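Frequently Asked Questions: Memorial Notices, Keepsakes and Cremated Remains

The Jodgate Memorial Office receives death notices for publication, maintains the online Book of Remembrance, and looks after the columbarium at Trestau. Families often contact us in the first days after a death, when there is a great deal to arrange. The answers below cover the questions we are asked most. If yours is not among them, please call the office.

Who may submit a death notice?

A notice may be submitted by the next of kin, by the executor, or by a funeral home acting on the family's behalf. If you are none of these, you are still welcome to write to us, but we will need written permission from the family before anything is published. When two notices arrive for the same person, we hold both and contact the funeral home.

How do you confirm that a death has occurred?

We confirm every notice with the funeral home or crematory before publication. If no funeral home is involved, we ask for a copy of the death certificate. Copies are destroyed once the notice has been checked. We do not publish on the strength of a telephone call alone.

How long may a notice be?

A standard notice may run to 210 words and is published without charge. Longer life stories can be placed in the Book of Remembrance, where there is no limit on length. Names of survivors count toward the total in a standard notice, and families with many relatives may prefer to write "and many nieces and nephews" in the notice and list everyone in the Book.

What should a notice include?

At a minimum, we need the full name of the deceased, the town of residence and the name of the person submitting. Most families also give dates of birth and death, places of work, military service, church or club membership, those who died before, and those who survive. Please check the spelling of married names and nicknames. These are the most common source of corrections.

We discourage including a street address or a mother's maiden name. Both can be misused.

Can the cause of death be left out?

Yes. The office never requires it and will not add it. Wording such as "after a long illness" or "suddenly, at home" is entirely the family's choice.

Our family does not agree on the wording. What can be done?

The office cannot decide between relatives. We follow the instructions of the person with legal authority over the funeral arrangements. Former spouses, stepchildren and partners may be named or not, as that person directs. Relatives who feel that something has been left out may place their own tribute in the Book of Remembrance, under their own name.

How are corrections made?

Errors of fact are corrected free of charge, online and in the next printed bulletin. Send the correction in writing and quote the line as it should read. A change of service time received before 10 on the morning of publication can usually be made the same day — please telephone as well as write, so that we can look out for it.

Can I include a photograph?

One photograph may accompany a standard notice. It need not be recent. Original prints are returned by mail, and we ask that nothing be written or taped on the front. Group pictures can be cropped on request.

What is the Ruririk Book?

The Ruririk Book is the older, handwritten register that came before the online Book of Remembrance. It is kept in the reading room and may be viewed on Thursday afternoons. Its pages may be photographed without flash. Requests for certified copies of an entry take up to six weeks.

What may be placed in a columbarium niche?

Each niche at Trestau holds two urns of standard size. Small keepsakes such as a letter, a medal or a ring may be placed beside them, provided the door closes freely. Food, candles, batteries and fresh flowers are not permitted inside.

May we leave a keepsake box, and can it be locked?

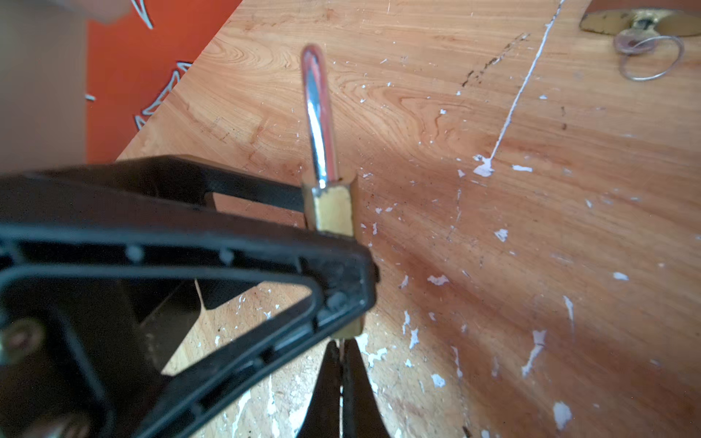

Keepsake boxes are accepted for the shelves in the Borbély Room, which is open to families during office hours. Boxes must be closed and labeled with the name of the deceased and the name of one family contact. Locking is optional, and families supply their own lock. A brass padlock with a steel shackle is suitable, and a tall, rounded shackle of the kind shown passes more easily through a thick hasp than a short one. The office does not hold spare keys. If a key is lost, the family contact must request in writing that the lock be cut, and must be present when this is done.

Is there a fee for a keepsake box?

The charge is $50 per year, payable by the family contact. We send a reminder each April. If a box goes unpaid, we write to every address we have on file before it is moved to storage.

Can remains be moved to another place later?

Yes. The person holding the niche certificate may request removal at any time. If the certificate holder has died, we will need proof of who has inherited the right. Please allow time for this, particularly if the remains are to travel abroad and consular papers are needed.

May a memorial gathering be held at Trestau?

The covered terrace may be reserved for gatherings before or after an interment. Music is permitted. Chairs are available on request, and families are asked to take floral stands with them when they leave.

Jodgate Memorial Office | Contact us | Privacy | Copyright Jodgate Memorial Office, all rights reserved | Back to top

Comments (3)

Submitted by a reader: Does the word limit include the service details, or only the life story part? My aunt's notice came back as too long and I could not tell which part to trim.

Reply from the office: Service details are not counted. Please send us the draft again and we will mark the count for you.

Submitted by a reader: Thank you for the answer about stepchildren. We put our own tribute in the Book for my stepfather and it was handled very kindly.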